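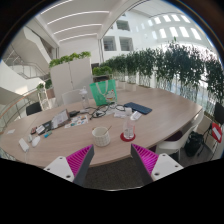 The big oval, mid-afternoon: laptop, stickers, a mug with its stirrer, and cables in the middle.

I have a soft spot for shared tables. Desks are fine, desks are useful, but a desk only ever tells you about one person. A good big table, on the other hand, collects a bit of everybody – and the oval one on the second floor at Deltivley has been collecting since September.

It's a lovely thing to begin with. Pale wood, plenty of grain, and no head or foot, so you just drop your stuff wherever there's a gap and get going. The building bought it secondhand for 470 dollars, which I still think is a steal. Getting it up the stairs took 2 evenings and the removal of one door.

What I love most is the middle. The edges belong to whoever is sitting there, but the middle is common ground, and that's where the cables go. Black ones, mostly, all looped through each other with their little white connectors poking out. I once spent most of a lunch break pulling them apart and winding each one up neatly. They were back in a heap by the next morning, and I've made my peace with it! When you need a cable, you want to reach out and grab one.

Then there are the bags. A stiff briefcase never looks right on a table like this, but a tote does, standing up with its handles in the air. The green one with the white cartoon character cheers up that whole side of the room. Designers spend months on office color schemes, and a tote bag does half the job for nothing.

Stickers deserve a paragraph too. I know grown adults who will talk for ten minutes about where a sticker should go (laptop lid, water bottle, notebook, never the phone), and a fresh sheet in bright colors gets people leaning across to see. Pens work the same way. Leave out one teal marker and everyone wants to write with it.

If you're setting up a table of your own, buy coasters. We have some 195 of them left over from an open house and I'd happily take more. A round red one under a water bottle looks great on pale wood, and it keeps rings off the top. Mix your chairs as well. White ones and black ones, a dark purple seat if you can find it – people pick favorites very quickly, and they'll defend them.

I'm off to find where I left my tea.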